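Bench layout for small-volume work, second attempt

I moved the wet work to the back wall in November and have been adjusting the layout since. The first version put the glassware on the left and the pipettes behind me, which meant turning around for every transfer. Ilgın Çetinkaya watched one session and suggested putting everything within one forearm's reach. I resisted for a week, then did it.

The rule now is that tubes stand upright in a clear rack, never lying on the bench. Clear plastic lets me see the level in a tube without lifting it. It also shows every water mark, so the racks get a rinse and a wipe on Saturday.

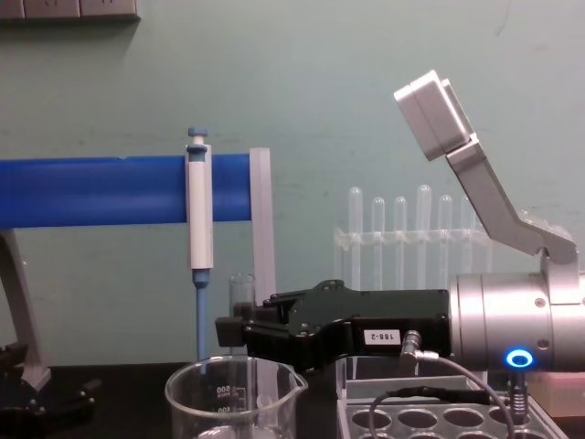
Volumes. For anything up to 1,000 microliters I use the micropipette. Above that, a plastic transfer pipette is good enough, provided the amount does not matter much. Rianne Kramer disagrees and weighs everything. Her last check of my transfers, 17 of them, showed more spread than I would have guessed, and I have started weighing the ones that go into the log.

Storage matters more than I expected. A micropipette left on its side with liquid in the tip will eventually pull some of it into the body. Hanging it vertically prevents this. Transfer pipettes go bulb up for the same reason, and the stems drain by themselves.

The water goes in a beaker at the front. I do not trust the printed graduations on any beaker for measuring. They are fine for telling me when to refill.
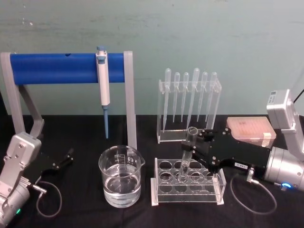
Black cloth under glass is a matter of taste. I find the rims easier to see against it, and a dropped tube has a slightly better chance. The drawback is lint. Ataberk Avcı uses a bare top and has no lint, but he has broken more tubes than I have.

Remaining problems: the tube rack slides if nudged, and I still have no fixed place for used tips. I will try a strip of silicone under the rack first.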